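Looking at Drurkano from above

Saturday, November 16, 2024

I spent most of this fall's free evenings looking at satellite images of one town. The town is Drurkano, where my mother's family comes from, and I have been there exactly twice. Both times I arrived by bus after dark and left by bus in the morning, so I never got a good idea of how the place is laid out. Looking at it from above has been a way to fix that.

Drurkano sits on the inside of a bend in the Stuma, a river that runs fairly straight until it gets to the town and then makes a wide loop to the south. The old part is on the high bank. The earliest written record of a settlement there is from 1684, a list of ferry tolls, and if you look at the street pattern you can still see where the ferry must have landed. Five streets come down toward one spot on the water and then stop. There is no bridge there and never was. The bridge was put in further upstream, where the river is narrower, and the main road moved with it.

I had read about the ferry before, but I hadn't understood it until I saw those streets. On the ground they are just lanes with parked cars in them. From above they look like the fingers of a hand.

The images I use are free ones, downloaded a scene at a time. The program I open them in is called Gramance. It is slow to start and the menus are in a strange order, but it lets me put two dates side by side and drag a line across to compare them, and that is most of what I want to do. I tried a couple of others and went back to it.

My usual method is to pick a dry month and a wet month and go back and forth. April is the best month for Drurkano. The fields on the flat side of the river are green by then but the trees along the bank haven't filled in, so the water's edge is clear. In late summer everything goes the same tan color and it's hard to tell a plowed field from a gravel lot. Winter scenes have long shadows off the hills, which look nice and hide half of the north side of town.

The hill in question is Oyewole. It tops out at 1114 meters and it's the only real high ground nearby. On the old maps it has a different name on each side, depending on which village the surveyor was staying in. The town's water used to come down from it in a stone channel, and I have been trying to follow the line of that channel. Parts of it are easy. There's a stretch on the lower slope where a strip of darker green runs almost level around the hill, and no natural stream would do that. Then it goes under an orchard, and after that there's a new housing area, and I lose it.

I wrote to Garba Sani about it. He has walked a lot of that slope and keeps a list of the places where stones from the channel are still showing. He sent me 13 points with coordinates. When I loaded them most fell right along the dark green strip, which was satisfying. The others were higher up the hill, well above where I thought the channel ran. Either there was a second, older channel or the stones were carried off to build walls, and he leans toward the walls. I'm not sure. Three of the higher points are in a straight line, and walls on that hill don't usually go straight.

The colors took me a while to get used to. In a natural color picture the town is gray and the river is a muddy green. If you swap in the near infrared, the plants come out bright red and the water goes almost black, and the roofs turn a pale bluish white. I used to find these pictures ugly. Now I look at that version first, because differences in the vegetation show up so much better. A field that has been watered and a field that hasn't can look identical in natural color and completely different in infrared. The dark green strip on Oyewole is a red ribbon in that version, and I could follow it for a good bit further than before.

It also showed me something on the flat side of the river that I wasn't looking for. There's a curved band in the fields, the same width as the Stuma, about where the river would have gone if the loop had once been larger. It crosses property lines and roads without caring about them. That's an old riverbed, I'm fairly sure. The soil holds more water there and the crops grow thicker. If I'm right, the town was once closer to the middle of the loop, and the high bank may not have been the obvious place to build that it seems now.
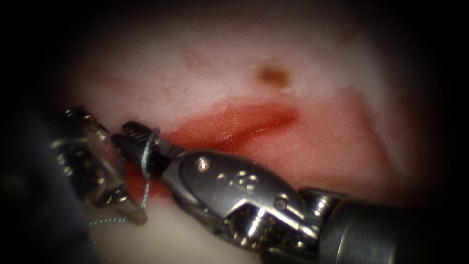 Bright red wound across pale tissue, with a small brown spot above it.

The next thing I want to do is measure how far the outside bank of the loop has moved. I have scenes from quite different years, and the bank is clearly not in the same place, but the older ones are coarse enough that a shift of one pixel could be the river or could be me lining things up badly. I've been using the corner of the bus station roof and the two ends of the bridge as fixed points. It would be better to have something on the far side too, and there isn't much over there that has stayed put. There's a grain store, but it was extended at some point and I don't know at which end.

Garba says there used to be a row of poplars along the outside of the bend and that people in town remember losing them to the river one or two at a time. In the oldest scene I have there is a thin dark line where he says they were. It could be trees. It could also be the shadow of the bank. I've asked him whether anyone has a photograph taken from the bridge, with the poplars in it, so I could work out where they stood.

A few practical things, in case you want to do this for a town of your own. Write down the date of each scene in the file name before you do anything else. I didn't, and I spent an evening sorting them out again by looking at which fields had been cut. Save the version with the swapped colors as a separate file. And check the cloud cover on the preview yourself, since the percentage is for the whole scene and the cloud may be sitting exactly on your town - mine usually is.

I'm hoping to go back in the spring and walk up Oyewole with a printed copy of the infrared picture. The bus still gets in after dark, but this time I'm planning to stay for a few days.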